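My coat rack and the gray cloth

When we moved to this apartment in February, I bought a black coat rack before I bought anything else. My friend Endang Pangaribuan laughed at me, because I had still no table. But I come from a home where everything hangs, and a thing on a chair makes me nervous.

The rack is one pole with a round base. It was meant for coats. In our house it is used more for cloths and towels, especially the light gray ones, which I like very much and wash too often. I fold the cloth once over the middle and let both halves hang down. My mother used to say "give it air on two sides", and I still do it like this.

For taking it down I have also a small habit. I don't pull from one corner, I did that for years and the rack fell on my foot two times. Now I take the cloth off, hold it by both ends and stretch it, so that I can see the creases and the hem before I fold.

Some pictures, the gray cloth is in three of them:
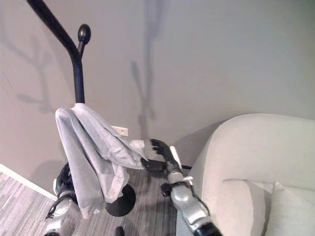
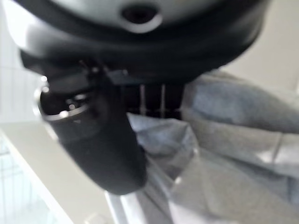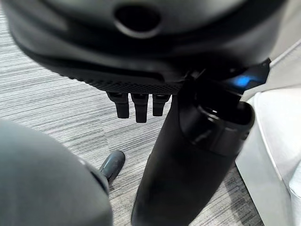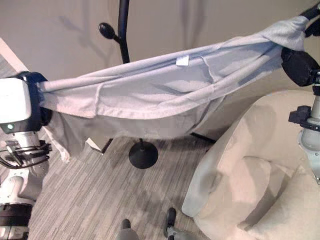
Folding is the part where Endang and I do not agree. She rolls everything, and her shelf looks like a bakery. I fold in half, then in half again, and press with my hand. If the label is inside, I start again, which my husband finds very funny.

I must say also something about washing. I used to put softener in every wash, and my towels stopped drying the hands well. Bohumila Kuruc, my neighbor, told me to leave it out for five washes and see. I was at seven last week and I don't miss it, only the smell a little.

Next I want a second hook for the bathroom door. I saw one from Dadano for 38, but I think it is too much money for a hook, so I will wait.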